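Folding on the Bed: talk notes
Tullcombe Home Skills Evening, main hall, 7 p.m. start

Opening (keep it short, they've just had cake)

Hello Tullcombe! Ask for a show of hands: who has a chair with clothes on it right now? Put my own hand up first.

Tonight is all about folding, and mostly about where we fold. I love this stuff. I've tried the kitchen table, the ironing board, the top of the dryer and my own knees in front of the TV, and I keep coming back to the bed. It's big, it's the right sort of soft, and it's usually a few steps from the drawers!

Slide 2 – The Surdu survey

The Surdu laundry newsletter asked its readers where they fold. They had 1,120 replies, and 818 said they fold somewhere other than a table. Pause here and let people guess where. (Last time I got "the car," which was wonderful.)

Mention that it's newsletter readers, so people who already care about laundry. Don't lean on the numbers too hard.

Slide 3 – Get the bed ready

Make the bed first. Just the sheet pulled flat is fine, you don't need the cushions and the throw and all that. A plain sheet in a solid color is easiest on the eyes when you're hunting for a sleeve. Pillows go up at the head or off altogether.

Then bring over one small pile. I used to tip out the whole basket and then feel tired just looking at it. Small pile, fold, put away, next pile.

DEMO 1: T-shirt, cotton, the stiff one from the Biko bag. Go slowly. Do it twice, the second time facing the other way so the left side of the room gets a look.

Slide 4 – Knits, my favorite part

Knit shirts are so nice to wear and such a pain to fold. They slump, they cling to themselves, and the hem hides inside a sleeve. The trick is to spend your time on the opening out, before any folding starts. Find the two shoulders, lift, let the rest hang for a second, then lay it down. Smooth from the middle outward with flat hands – no tugging, or you'll get a wavy hem.

Slide up while I talk about where to start with a bunched-up one. Point at the blue-violet knit on the olive-green sheet and ask the room which bit they'd go for first. Take a few answers. Then say: look for any edge at all, and follow it along until you meet a seam.

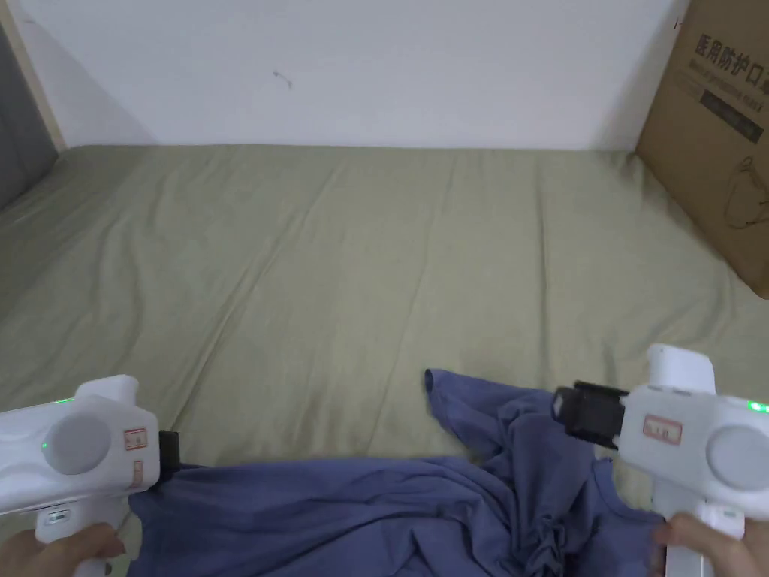 Slide 5 – The three folds

1. One side in toward the middle, sleeve laid back down on itself.
2. Other side the same.
3. Bottom up to the collar, then once more if your drawer is shallow.

DEMO 2: the gray knit. Bunch it up properly first! Count to 60 out loud with the room while I fold it. If I run over, keep going and let them cheer.

Slide 6 – Putting away

Jurkuvus drawer dividers on the side table for people to handle at the break. Shoeboxes do the same job, so say that too.

Questions, then everyone has a go. Spare shirts are in the blue crate by the piano.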